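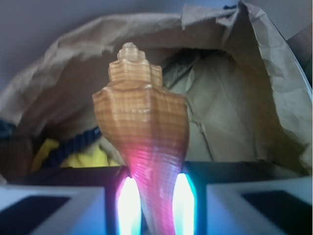 Shell ID and Cleaning > Storage, humidity and finish loss on cabinet specimens

bekton_tide
Posted April 7, 2021

I have 246 lots in two steel cabinets in a basement room. Relative humidity sits near 60 percent from spring until August and drops once the furnace runs. Several of the older cowries and olives have developed a white, powdery bloom on the gloss. It brushes off, but the surface under it is dull and slightly pitted. The drawers are lined with cardboard trays bought secondhand. Is this humidity alone, or are the trays the cause?

whorl_count
Byne's disease. Search the board, there is a sticky. Acid vapor from the storage material reacts with the carbonate and you get acetate and formate salts on the surface. Secondhand cardboard is a strong suspect. Oak drawers are worse. Get rid of the trays first and worry about the humidity later.

Santosh Rathore
Agree on the diagnosis, disagree on the order. At 60 percent you have enough moisture to keep the reaction going with whatever acid is already in the shells. I would remove the trays and bring the room down to 50 or lower in the same week.

Procedure I use:
1. Pull affected lots and isolate them, labels included.
2. Soak in distilled water, change it daily, three or four changes.
3. Dry completely. Two weeks is not excessive for anything with a closed spire.
4. Rehouse in polystyrene boxes or acid-free trays.
5. Copy any label written on brown paper. Keep the original in a polyester sleeve, away from the shell.

drasach
Step 2 needs a warning. Don't soak anything with a periostracum you want to keep, and don't soak fossils at all until you know what the matrix is. I lost the surface on a Pliocene whelk that way.

whorl_count
Fair. For fossils, dry brush only.

bekton_tide
What about mineral oil after drying? The seller I got the olives from (Carrasco, the estate lots) oils everything.

Santosh Rathore
No. Oil hides the bloom and collects dust. It does not block acid vapor to any useful degree, and it makes a later wash much harder.

bridetov_bay
I'll disagree with that. I have oiled over 200 lots since I started, a thin wipe of light mineral oil, and none of them have bloomed. Metal cabinets, plastic boxes.

Santosh Rathore
Your metal cabinets and plastic boxes are doing the work. Leave ten lots without oil in the same drawer and compare after a few years.

bridetov_bay
I might. The color is better with the oil, so I would still use it on display pieces.

drasach
For display, fine. For anything with locality data, leave it dry.

bekton_tide
Trays are out. The cardboard failed the pH pen, well on the acid side. A dehumidifier is running and the hygrometer reads 52. First batch of cowries is in its second change of water. Does anyone have a source for shallow polystyrene boxes in small quantities? The one supplier I found wants an order of 1,000.

whorl_count
Check the classifieds here. People split cases. Measure the drawer depth with the runners in before you order.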